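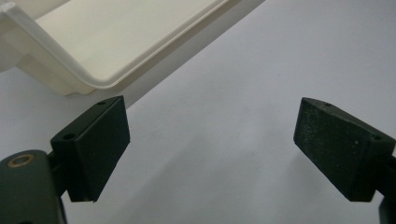

Plastic is one of the great shape-changers, and it will turn into nearly anything if you heat it and push hard enough. Combs, kayaks, lunch boxes, the little thing on the end of your shoelace. Take a tray. You have probably never given a tray much thought, and the tray doesn't mind. But look at the cream-coloured one at the top of the page and follow its rim with your eyes. The rim is thick and rounded, and it goes around the corner in a soft curve. Somebody had to decide on that curve.

Why not a nice sharp corner?

Try this. Fold a piece of paper, open it, then fold it the other way. Do it 8 times and the paper gets weak right along the crease. Sharp corners in plastic have much the same trouble. When you lean on a tray, the push travels through it and bunches up wherever the shape changes suddenly. A rounded corner lets the push spread out. It is also kinder to your shins.

What is the lip for?

Mostly for peas. A flat sheet of plastic is a perfectly good tray until you tilt it, and then you have a perfectly good slide. A raised lip stops things rolling off. It also makes the tray stiffer. You can test this with a sheet of paper: hold it by one end and it flops. Fold up 2 of the long edges and it behaves itself.

How does it get its shape?

One way is to melt plastic and squirt it into a metal mould, a bit like filling a jelly mould, only much hotter and with no jelly at the end. Another way is to warm a flat sheet until it sags, then suck it down over a mould with a vacuum pump. Steps and bumps in the mould become steps and bumps in the side of the tray.

Something to do before tea

Find 4 plastic things in your kitchen and run a finger around their edges. Which ones have a lip? Which have rounded corners? Write down your favourite colour of each while you're at it. That part isn't science, but Kumaresan Bangera, who wrote this page, likes to know.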